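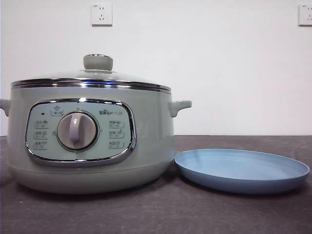

Homaso kitchen bench: grippers on the cooker and plate

Kane Whitelaw and Kerubo Mohamedi spent most of November comparing two grippers on ordinary kitchen jobs. One is the Forkance parallel gripper, with flat rubber pads. The other is the Flellon, which has three soft fingers and closes by air. Both went on the same arm and ran from the same controller, a Đỗ unit that we have had since the start of Homaso. This page covers the cooker and the plate.

Cooker and plate on the dark worktop. The Bear cooker has a large dial in the middle of the front panel, and the light blue plate lies flat to the right of it.

The jobs were to turn the dial, lift the lid by its knob and put it back, and pick up the plate by the rim. A set was 1000 attempts, shared equally between the grippers. The cooker was unplugged throughout. We put everything back by hand between attempts, with a few millimetres of shift allowed, as no kitchen is laid out the same way twice.

Dial. The grip is an upright bar, which suits flat pads. The Forkance closed on it squarely and turned it without much trouble once the wrist was lined up with the centre of the dial. The Flellon wrapped its fingers over the bar and tended to slide off when the turn got stiff. Kerubo tried a slower close, which helped a little. We left the slower setting in for the rest of the work.

Lid. The knob is a rounded cylinder, and the soft fingers took hold of it well from straight above. The Forkance could lift it too, but the lid swung if the pads were off centre, and then it went back down crooked. Glass and chrome also gave the wrist camera a hard time. Reflections on the rim moved as the arm moved, so the depth reading jumped about. The fixed camera did better because the reflections stayed where they were — we now take the lid position from that one and only use the wrist camera for the last bit of the approach.

Plate. Low and shallow, so there is not much to get under. The Forkance came in from the side with one pad beneath the rim and one on top, and this worked 86 per cent of the time. The Flellon pushed the plate along the worktop more often than it picked it up. Kane moved the plate further from the cooker for part of the set, to give the fingers more room, and the result hardly changed.

Changing grippers took about 2 minutes, most of it spent on the air line. The controller needs a restart after each change or it keeps the old finger lengths. We forgot this once and lost an afternoon's results, which have been left out.

Next to go on the bench are a kettle and a set of mugs. The Forkance will have narrower pads for those, and the Flellon will stay as it is.

Page put together by Kane Whitelaw. Gripper settings and camera mounts by Kerubo Mohamedi.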